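Home Features Kitchen Garden Back issues Subscribe

Search this site Enter keyword Go

Fruit at home: bag, bowl and the bit in between
Words: Darcy Penner

Most fruit sold loose leaves the market in a thin plastic bag, and most of it stays in that bag too long. The bag is made for carrying. It weighs very little, it stretches before it tears, and it keeps in nearly all the moisture the fruit gives off. On a short walk home none of this matters. Over two days on a worktop it does, and the first signs are usually at the stalk.

Grapes show the problem well. The skin carries a pale, waxy bloom that slows drying, and rubbing or washing takes it off. Water then sits where each berry joins its stem, where mould tends to start. Marites Baluyot, who ran a fruit stall for 4 years before moving into wholesale, tells customers to leave the bunch whole and dry until the day it is eaten. She also tells them to look at the stem before the berries. A green, bendy stem means a recent cut. A brown, brittle one means the bunch should go to the front of the queue.

Moving fruit from bag to bowl sounds too simple to need a method. The usual fault is tipping. A bunch dropped from the mouth of a bag lands on its own lower berries, and these split first. Setting the bowl down, lowering the bag into it and drawing the plastic up and away keeps the weight off them.

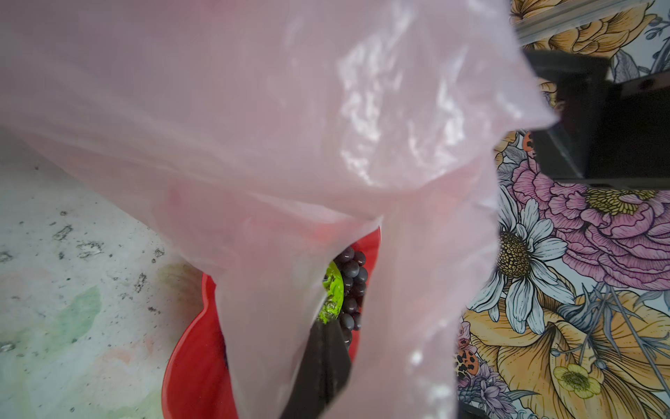

Should grapes be washed before they go in the fridge?
Wash them just before eating, in cold water, and drain them well. Stored wet, they spoil sooner.

A plastic bowl is adequate for all of this. It is light, does not chip and can be rinsed in seconds. Dark grapes against bright red plastic are also easy to check, as pale mould stands out. Width counts for more than depth: a deep bowl invites stacking, and the fruit at the bottom is forgotten.

Tadeusz Grabowska, who tests kitchenware for Ikudard, lines his bowl with one sheet of kitchen paper and changes it when it feels damp. In the fridge he covers the bowl loosely and leaves a gap at one side. He keeps apples elsewhere, on account of the ethylene they give off.

The empty bag can be shaken out, turned inside out to dry and folded flat for the next trip. If it has held anything that leaked, it is better used as a bin liner.

We use cookies to remember your settings. Accept Manage choices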